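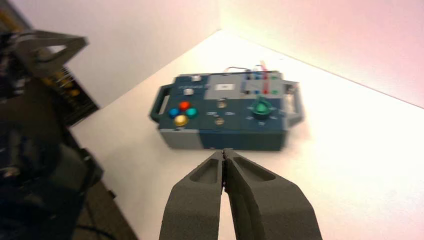
Hi Jomar,

Half-year update on the Wistirell oral history project, as promised, and sorry it's a bit long (you did say to write it the way I talk).

We've now got 403 recordings cataloged, up from the 15 we had when your grant came through in January. The goal for the year was 460, so I'm feeling pretty good! Most of the new ones came out of the Talavera neighborhood, where one lady told her whole church choir about us and my phone didn't stop ringing for a week. The cannery stories are wonderful. I had no idea the night shift ran its own newspaper.

Transcription is where we're behind. Two of our typists moved away in the spring, and the old reel tapes from the Herkier family are slow going – lots of hiss, and everybody talks at once at dinner. I've started sending the worst ones out to be cleaned up, which costs $542 a batch. That comes out of the equipment line, and I'd like your okay before I send a third.

The listening evenings are going great. People bring photos, argue over who lived on which corner, and stay way past closing. We ran out of chairs at the last one and I ended up sitting on the stairs.

Still to do: permission forms for the older interviews (ugh), the map of the Asano orchard before it was sold, and a search page that doesn't make people want to scream. I'll send the budget sheet separately, once I find the printing receipt.

Thanks again for everything,
Your very grateful project lead
2018-07-07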